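**Ticket:** Benchtop, crack in finish and Cindau oil
**Opened by:** Amerley Lamptey
**Supplier:** Trevton (bench), Cindau (oil)
**Status:** open again, see bottom
**Date:** August 2022

Reopening this after Trevton closed it as "natural timber movement, cosmetic". I've read the reply three times and still can't find the part where they explain how they know that without seeing the bench.

Short version for anyone new. We paid $890 for the bench with the pale butcher-block top, sold as 40 mm thick and pre-finished. We use it for the pretend bakery gear: foam donuts, sauce bottles, bins, the lot. There is a thin line wandering through the finish toward the right-hand side. Trevton's first answer was that it was a scratch from dragging tubs. I've scratched plenty of tables in my time and the scratches came out straight, or near enough. The pale mark on the left I'll happily own as a scratch. The line on the right I won't.
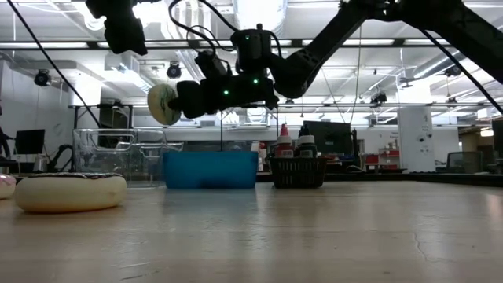
## What we've tried

**1. Wiped it down.** Warm water, a drop of dish soap, dry cloth. Trevton suggested the line might be a hair or dried glue. It was neither.

**2. Fingernail test.** Comfort and I both ran a nail across it. Comfort felt a catch and I felt one in two spots only. Lamisi felt nothing and thinks we're imagining it. Recording all three because the form asks for "findings" and those are the findings.

**3. Oiled an offcut.** Cindau sent a 500 mL tin and said it would "blend minor lines". We did the offcut first. It made the offcut shinier. The bench is plenty shiny already and you get a glare off it under the lights as it is, so I'm not keen to put the stuff on the real top until somebody can say what it does to a crack as opposed to a hair.

**4. Checked the joins.** Ewurabena's theory was that the line follows a glue join underneath. Reasonable idea, but the strips run straight and the line doesn't. We also looked over the rest of the top for anything similar. Trevton had asked whether we were confusing "character features" with damage, so I sent them the colour variation and the knot to show that we do know what a knot looks like. 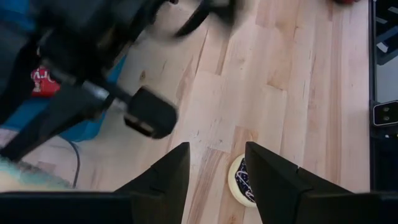 *Board ends, mixed colours and the small dark knot. Not part of the complaint.*

**5. Left it bare overnight.** Everything off the top, room heater off. Trevton's guide says the timber likes 40 per cent humidity. The borrowed gauge gave two different readings from two corners of the same room, so I don't believe either of them and haven't written them down.

**6. Looked at what we keep on it.** Dayana wondered if something had leaked and softened the finish. The squeeze bottles were my first suspect. I stood each one upside down on a paper towel over lunch and got nothing on the towel. The candy colouring worried me more, because that stuff gets into everything, but the lid was tight and there was no pink on the wood where the jar had been standing. The wrapped wedge has never made it out of its plastic, so I've let it off too. Foam donuts don't weigh enough to crack anything. 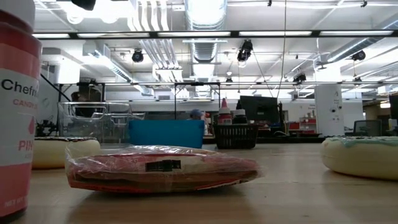
**Should we stop using the bench while this is open?**
Keep using it for light items. Put a mat under anything heavy or anything that gets slid about, and don't sand or oil the top until Trevton has replied in writing, or they'll say we voided the warranty.

## Supplier replies so far

- **Trevton, first reply:** scratch. See above.
- **Trevton, second reply:** natural movement, cosmetic, ticket closed. No request for photos.
- **Cindau:** use more oil.
- **De Luca** (who delivered it): the box was signed for undamaged. It was. Comfort signed for the box, which tells you about the box.

Lamisi has also suggested a tub of Flemix filler from the hardware store. I looked it up and it's meant for wall plaster. Parking that one.

## Where things sit now

Trevton's latest theory is load: too much weight parked in one place for too long, so the top bows and the finish lets go. I'd find that easier to swallow if the weight and the crack were on the same side. When the bins are out we put the blue one at the back in the middle, with the little black basket near it, and neither has much in it worth weighing. If a light plastic bin can bow a top that thick then I have a different complaint and it's a bigger one.

Still to do:

- [ ] Amerley: send all photos to Trevton again, under this ticket, and ask who looked at them
- [ ] Dayana: mark both ends of the line with pencil on masking tape, check in a fortnight for growth
- [ ] Ewurabena: find the warranty card (not in the drawer, I've been through the drawer)
- [ ] Comfort: borrow a different humidity gauge
- [ ] Lamisi: please leave the oil alone

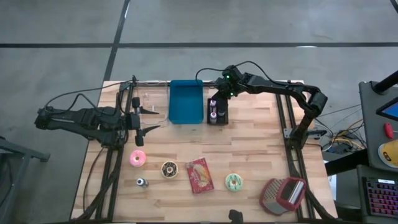
Warranty wording, for when Trevton calls back: the card we were shown at purchase covered "failure of the factory finish under ordinary indoor use". I'd like them to tell us what they count as ordinary. We have a level gray floor, nothing is stored outdoors, and the top carries a blue bin and a small black container, which strikes me as well within what a worktable is for. If they want to argue the finish hasn't failed, they can come and run a fingernail over it themselves. Leaving this open until they do or until the tape shows us something.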